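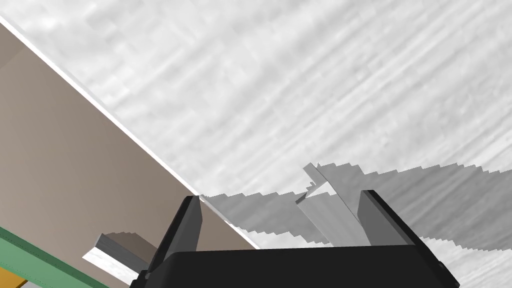
The Sunday batch stopped at episode 414 with the joint torque limiter saturated and the base sliding sideways across the marble at walking pace. I had set 792 episodes going in the Kirnar kitchen scene and gone out for lunch. By the time I read the log, the watchdog had killed the run and left me a directory of wrist and head renders to sort through.

The task is a simple one. The robot approaches a cabinet, hooks the handle of a drawer with the right gripper and pulls until the drawer joint passes a threshold. Failure is meant to be cheap: time out, reset, next seed. What I had was a failure that didn't time out, as the slide kept resetting the progress timer.

## What the log showed

Three things, in the order I found them:

- Contact force on the right finger rose in steps, well past what a drawer on a low-friction slide should need.
- The base drifted away from the cabinet while the arm was still commanded to pull.
- The grasp flag stayed true for 83 control steps after the finger pads had separated from the handle.

The third is the real fault. The other two follow from it. The controller believed it was holding something, so it carried on pulling, and the base correction was working from a handle position that no longer applied.

I replayed the approach with the wrist renders alongside the contact list. On these cabinets the bar handle stands a short way off a flat panel, and a fingertip that comes in at a slant can touch the panel before it gets anywhere near the bar.
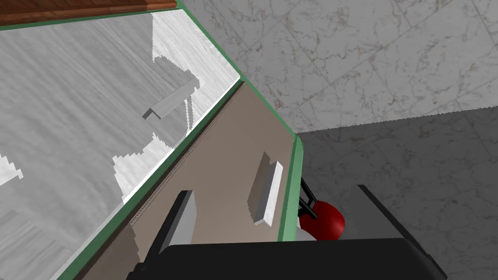 ## The grasp flag

The flag was set by a helper I wrote in December for the Prilside gripper model. It returned true if both fingers reported any contact and the opening was above a minimum. It never asked what the contact was with. One finger on the door panel and the other on the cabinet edge satisfied it perfectly well.

Worse, it latched. I had added a hold of seven steps to ride out contact flicker, and each flicker restarted the hold. With the fingers chattering on a panel edge, the flag could stay up for as long as the chatter lasted.

For comparison I dumped the right wrist view with the arm over bare marble and checked the helper's output against it.
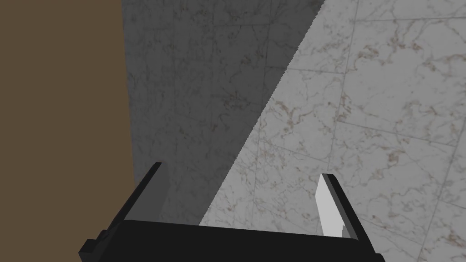
*Wrist view, nothing between the fingers.*

The helper behaved in this case, as it should with no contacts at all. That explains why my unit test passed: it only covered an open gripper in free space and a gripper closed on a cube.

Vira Pavliuk looked over the replay with me and asked why the limiter hadn't ended the episode. Fair question. In my wrapper, saturation clips the command and writes a warning. It was never wired to termination. On hardware the equivalent would be a drive that reports overload and carries on pushing, and I would not accept that from anybody else's code.
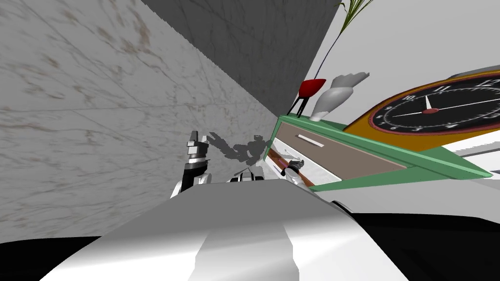 The changes are small. The flag now needs opposing contacts on the same body, and that body has to be the target handle. The hold runs once from the last valid grasp and doesn't restart. Sustained torque saturation ends the episode with its own failure code, separate from a timeout, so it can be counted. The progress timer measures drawer joint travel only and ignores base motion.

I haven't touched the approach angle. It needs work, but I want the slanted approaches in the next batch so that the new code path gets some exercise. The Skaster config still uses the old helper and will until I've ported the contact filter, so don't trust its success rates for now.

Episode 414 is kept as a regression case with its seed pinned. With the patch it fails on saturation and resets cleanly. The full batch is queued again for tonight.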